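Unit 3 Handout: Water Sampling at the Creek

Bring your notebook Tuesday. We take 38 samples at Corkico, split between two stations.

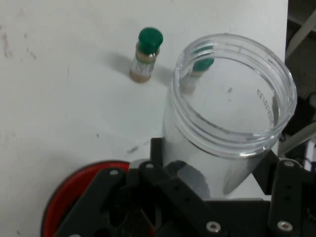
Label each sample before you leave the bank. Mr. Carretero wants station, time and initials. Small samples go in a vial like the one with the dark green cap, and a wide clear jar is for settling tests. Fill the jar to 140 mL.

Turbidity is graded on the 35-point sheet.

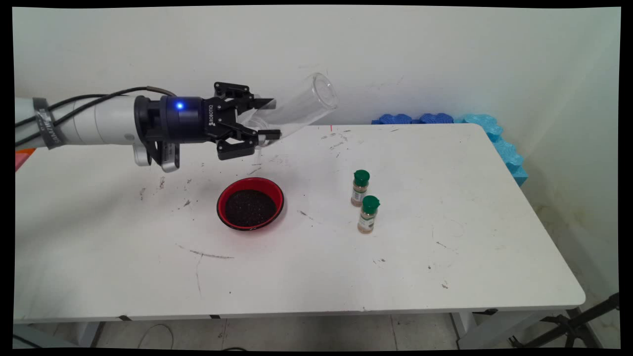
Clarity is judged by eye first, then with the meter. Look through plain water before you start. A clear, empty drinking glass with a white wall behind it shows how little the container itself should hide. Record both readings.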